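Category: Methods and Kits > Tabletop Manipulation

Plernivis Tool Return Kit

Shared 6 times | 2 comments

The Plernivis kit is a small, fixed setup for measuring how well a manipulation policy puts hand tools back in their places. It was prepared by Chutima Wongsuwan and Nattawut Suwannarat for the Skillbridge project, and it is now supplied by Nulbridge to laboratories that want to repeat our results or compare their own method with them.

We wanted a task which everybody understands at once, but which is still difficult for a learned policy. A moulded toolbox is very suitable for this. Each recess accepts one tool in one orientation, so the result of a trial is easy to judge. The tool either sits in its recess or it does not. With bins and open trays we had long discussions about what is a success, and two people scoring the same recording often did not agree.

What is in the kit

- One folding plastic toolbox with moulded recesses and its hand tools
- One round steel pan, used as the pick-up place
- A printed placement sheet for the table
- The scoring sheet and the trial order list
- Demonstration data, 200 episodes, recorded by teleoperation
- The trained baseline policy and its configuration file

The arm, the gripper and the cameras are not included. The file format is described in the manual, and Raed Haddadin keeps the conversion scripts for other arms.

The method

The baseline is a policy trained by imitation, with one addition which we call the Papadakis step. Before the gripper closes, the policy must predict the final angle of the tool in the box, and this prediction is given back to it as an input. In this way the grasp is chosen with the placement already in view. A grasp that is comfortable in the pan may be a bad grasp for the recess, and the usual policy discovers this too late, when the tool is already above the box.

The pan was chosen on purpose. A tool lying on a flat table is held still by friction, but in a shallow pan with a rim it can slide or turn when a finger touches it. The polished steel also gives reflections, and these disturb the depth estimate. We tried a matt plate in July and the task became too easy -- the difference between the methods nearly disappeared.

Result

With the Papadakis step the tool was returned correctly in 78 per cent of the trials. The same policy without the step was clearly weaker, mostly on long tools, where a small error of angle at the grasp becomes a large error at the tip. For short tools we found almost no difference. The complete table is in the manual, with the failed trials listed one by one, and we ask users to report theirs in the same manner.

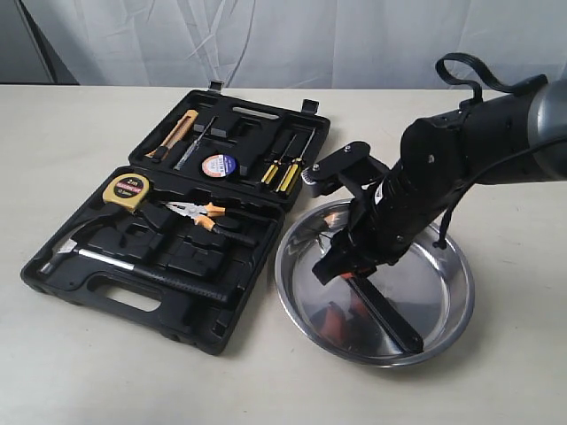

Last updated: October 20, 2021

The pan stands close to the base half of the toolbox, on the right side, and the gripper comes down to the tool from above. Please keep this arrangement. If the pan is moved farther away, the carrying path becomes longer and your numbers cannot be compared with ours. The lid half must lie fully open and flat on the table. A plain background behind the table is recommended, and a light grey curtain is enough.

Known limits

The policy does not recover well when a tool lies against the rim of the pan. It tends to repeat the same approach, and after the third attempt we stop the trial and count it as failed. Dark tools on the steel are also harder than coloured ones, although Usa Hemmin obtained some improvement by changing the exposure of the wrist camera. Her settings are added to the manual as an appendix. We did not yet test the kit with two arms.

The recesses become a little wider after long use. We recommend to replace the box when a tool can be rocked in its place by hand -- otherwise the score will rise slowly without any change in the policy.

Ordering and questions

The kit is sent in one carton. Universities can borrow it for six weeks, and the only cost is then the transport. For orders and loans please write to Blandine Gaillard at Nulbridge, and mention which arm and which gripper you have, so that the correct configuration file is put on the memory stick. Questions on the method itself should go to the Skillbridge list. We normally reply within two working days.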